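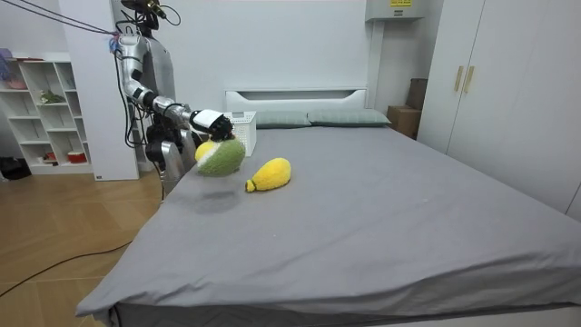 Section 4. Setting Up the Bedroom Tidy Task

This section covers the Urau upper-body package running the Pamen tidy routine at a bed. Complete Section 3 (power-on and arm check) before you start. Revised 28 October 2019.

4.1 Prepare the bed

1. Fit a plain sheet and pull it snug. Small wrinkles are fine. Deep folds can catch the fingers.
2. Move pillows up to the headboard.
3. Place the basket on the mattress at the head of the bed, on the robot's side. Use an open basket with a firm rim.
4. Lay out the soft toys between the basket and the foot of the bed. Leave a hand's width between them.

Note: The routine is set up for soft items up to 200 grams. Plush fruit and vegetables of the kind sold with the Lorkura practice set work well. Hard or fragile items need the settings in Section 7.

4.2 Position the robot

1. Bring the robot to the side of the bed and lock the base.
2. Check that the arm can reach over the basket without the torso touching the mattress.
3. Route the cables behind the shoulders. Leave enough slack for a full forward reach.
4. Run the floor cable away from the side where you will be standing.
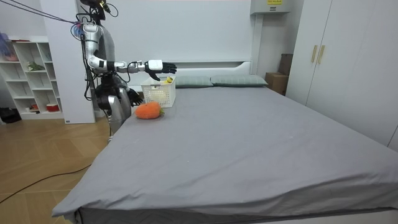

5. Open the Uzor panel and select Basket > Teach.
6. Guide the hand to a point just above the basket and press Save. Repeat for the near edge, so that 2 points are stored.
7. Press Check Path. The arm moves at low speed between the stored points.

Caution: Keep hands and face out of the arm's reach while Check Path is running. Keep the stop button within reach at all times.

4.3 Run the routine

1. Select Tidy and press Start.
2. If the panel shows "Grip low," press Pause, turn the toy on its side, and press Resume.
3. To end early, press Stop and wait for the arm to settle before you reach in.

Note: If the basket is moved, even slightly, repeat steps 5 through 7 of 4.2. Stored points are kept after power-off.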